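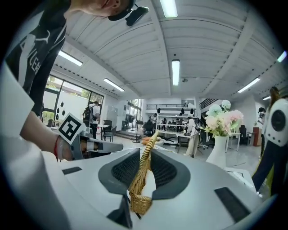
Otmont, the household storage supplier, has published a revised load and handling specification for its range of woven baskets, effective from September. The specification replaces a two-page data sheet that gave a single maximum load for each basket and did not mention handles. Most returned baskets come back with a failure at the handle or close to it, and the new document therefore treats the handle as a separate component with its own limits. A plaited wicker handle, with a pale cream fabric lining behind it, has to be assessed at the plait itself and also at the points where it joins the body, where a lining can conceal early damage from the user. The revised text sets out how both areas are to be examined before a basket is approved for sale.

Reading time: 4 minutes

August 2022

The work was carried out by Otmont's product standards team with the test house Drurard, which holds the handling rigs and the humidity cabinets used for conditioning. Samples were supplied by two weaving workshops, Tsoukalas and Brurar, which between them make all the natural fibre baskets Otmont sells. A total of 322 baskets were tested. They were drawn from normal production and included lined and unlined models in three body sizes.

Each basket was first stored at a fixed temperature and humidity until its weight was stable. Natural fibre takes up moisture from the air and gives it off again, and a handle tested straight from a heated warehouse will not behave in the same way as one that has stood in a bathroom. The previous data sheet gave no storage condition, so results from different years could not be compared. The condition is now stated on the first page, and any result obtained without it is to be recorded as indicative only.

After conditioning, the baskets were loaded with sealed bags of dry sand and lifted by the handle. The standard cycle consists of a lift, a short hold and a controlled return to the surface. Baskets intended for daily use must complete 2000 cycles at the marked load with no broken strand in the handle and no visible gap at the join. Baskets sold as decorative must complete 400 cycles and must carry a label stating that they are not intended for carrying laundry, firewood or bottles.

"The earlier sheet told a buyer what the base of the basket would hold," said Marianna Domański, head of product standards at Otmont. "It gave no help on how often the basket could be picked up with that weight in it. We had customers using the products well inside the printed limit and still sending them back."

The specification also introduces a side-pull test. Users often drag a full basket along a shelf or out of a cupboard by one part of the handle, and the strands on that side then carry nearly all of the load. In the test, the basket is pulled at an angle across a standard board and the join is inspected after each set of pulls. A basket that passes the vertical test and fails the side-pull test may be sold only with a reduced marked load.

Linings are covered in a separate section. Fabric linings must be removable at the handle area, either by ties or by a turned edge, so that the inside of the join can be checked during use. Fixed linings remain acceptable on decorative models. Thread, ties and fastenings are to be tested with the lining in place and again after 3 washes at the temperature given on the care label. Shrinkage that pulls the rim inwards is recorded as a failure even where the fabric itself is sound.

Nkechi Chukwu, who managed the test programme at Drurard, said the inspection stage had taken longer than the mechanical work. "A cracked strand on the outer face of a plait is easy to find. On the inner face it may only show when the handle is flexed, and two inspectors will not always agree on what counts as a crack. We have written a definition with a minimum length and kept a set of reference pieces for training."

Both workshops have made changes to production in response to early results. Tsoukalas now soaks handle strands for a longer period before plaiting and rejects strands with side shoots or knots within the bend. Brurar has altered the way the ends are carried down into the body – they now pass behind an additional row of weave before being trimmed. Neither change affects the outside dimensions of the baskets, and existing linings will continue to fit.

Stock made before the change will not be withdrawn. Retailers will receive replacement shelf labels showing the revised marked load, and the same figures will be added to the online listings. Where the revised load is lower than the one printed on the original swing tag, the tag must be replaced before the basket is put on display.

The full specification, the strand damage definition and the label artwork are available to trade customers on request from Otmont's product standards office. Technical questions should be addressed to Sorin Anghel. Press enquiries and requests for sample baskets should be sent to Luminița Pascu in the communications office.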